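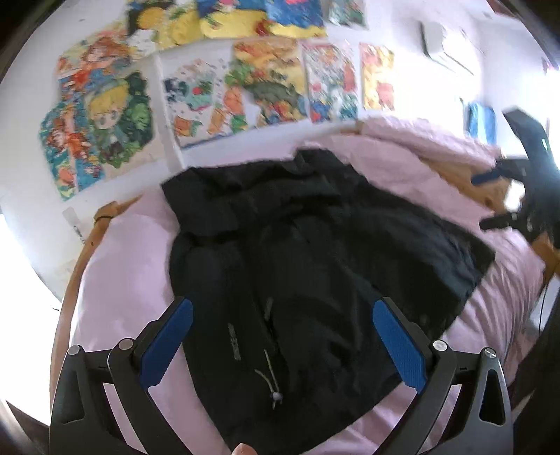

Mandum packable winter jacket: three months of folding it

Posted October 15, 2019

The Mandum is sold as a coat you can fold down to the size of a loaf. I bought mine in the July sale, when buying a padded coat feels either very clever or slightly unwell, and I have been folding it ever since. It has been worn outdoors less often than it has been put away, so this review leans heavily towards the putting away.

It cost me 139 pounds, down from 232. The size guide told me medium. I would take the size guide's advice again, though not its tone.

On the body

Warm, fairly light, and roomy enough across the shoulders for a jumper. I wore it to a very damp boot fair and stood still for most of a morning without complaint, at least about the coat. The drizzle sat on the outside and stayed there. I can't speak for a proper downpour, having gone and stood under a tree.

The zip is good. It runs from hem to chin in one pull and hasn't yet eaten any of the fabric, which my old Correa did so often that I learned to leave the house sideways. The pockets are deep but set a touch too far back, so you walk about with your elbows out like someone about to start a folk dance.

Off the body

Mandum's leaflet gives the fold in four drawings, the third of which seems to have been done by someone else. After a summer of practice, my version goes like this. Do the zip up first. Lay the coat on its back on a bed, as a table is never wide enough, and smooth the air out from the hem towards the collar. Sleeves across the front, one over the other. Sides in by a third. Then roll from the bottom, leaning on it as you go, and get it into the bag before it changes its mind.

The part that goes wrong is the collar. Padding can be bullied but a thick collar can't, and if you leave it standing the roll ends up shaped like a vase. Pinch it at the middle of the back, pull it flat towards you and hold it there while the sleeves come over. You will want a third hand. I have used my chin.
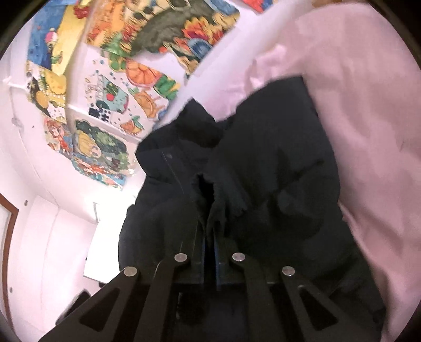

A navy padded jacket with the fleecy part pinched up.

On a duvet the whole business is harder than on a bare mattress, because the bed is as squashy as the coat and you end up pressing one into the other. It's also where everyone will do it, me included, so I tested it there. My best fold was done on a made bed and my worst was too.

The bag

Too small by the width of a thumb. It can be done, and on a good day it looks very smart on the shelf, but the drawstring is thin and the seam at the mouth had begun to pucker by September. I have since moved the coat into a plain cotton bag from Ikex, meant for shoes, and both of us are happier. The Batine jacket I tried on in the shop came with a much better bag and a much worse jacket.

Washing

Cool wash, low tumble, long wait. Mine took two goes in the dryer and came out lumpy under the arms. Shaking it put most of that right. The rest I sorted out with my fingers in front of the television over a couple of evenings, like a man shelling peas.

For: warm, kind zip, doesn't rustle much.
Against: elbow pockets, the bag, drawing three.

Would I pay the full 232? No. At the sale price, yes, and I'd put the shoe bag in the same basket.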